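April, 6:40 am

Up too early. Coffee first, then this, then the shop.

Flustico promo starts today. Buy one clip fan, get the small desk one at half off, only at our two branches and only while the posters are up. Gisela Benítez signed off on the wording last night, at 11, by text, with a thumbs up and nothing else. I had asked her three questions. So I guess yes to all of them.

Posters came back from the printer with "rechargable" on every one. All 17. Javiera says no customer will notice. Javiera Farías has never had a man stand at the counter and read a sign out loud to her slowly. Reprint is 8 days. We go with what we have.

Later - lunch, ten minutes

Busy morning for once. Sold 8 of the clip fans before noon, mostly to people who came in for lightbulbs. One lady wanted the desk fan at half off without the clip fan. Explained. She wanted to know who she could call about it. Gave her the Flustico number, felt bad, it just rings.

The Previer lamps are still not moving. They look great on the shelf and they sit there. I think the price tag is too small and people assume the worst. Going to try them by the door, next to the extension cords. Or bundle them? Ask Gisela. She'll say the margin is gone, and she'll be right, we barely make anything on them at 20 percent off.

Jara rep called AGAIN about the power strips. Wants us to take a full pallet. Where. I told him I'd think about it and he said great, so I'll put you down. No. Called back, got voicemail, left a message that was maybe a bit sharp.
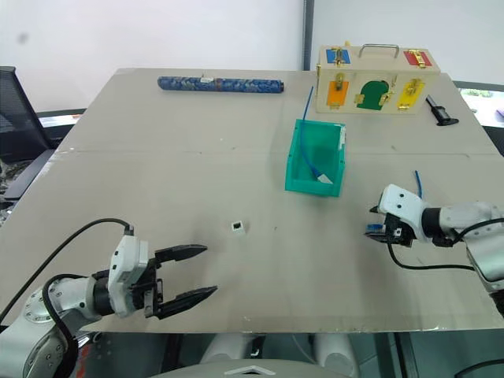 Also need to figure out the gift bags. Trollormont branch got theirs and we got the box of ribbon and no bags. So their customers walk out with a nice bag and ours get a ribbon tied to a handle. Javiera is driving over tomorow to split them, if she remembers. Remind her. Write it on her hand.

Night

Till was off by four dollars, found it, wrong drawer. Feet hurt. Moved the lamps to the door before closing and a guy picked one up right away, turned it over, put it back. Still - he picked it up.

Need to do:
call printer, ask nicely
Jara, NO pallet, get it in writing
more AA batteries for the front, almost out
check if the desk fan comes with the cable or not, two people asked and I said yes both times

Didn't eat dinner. Toast. Bed.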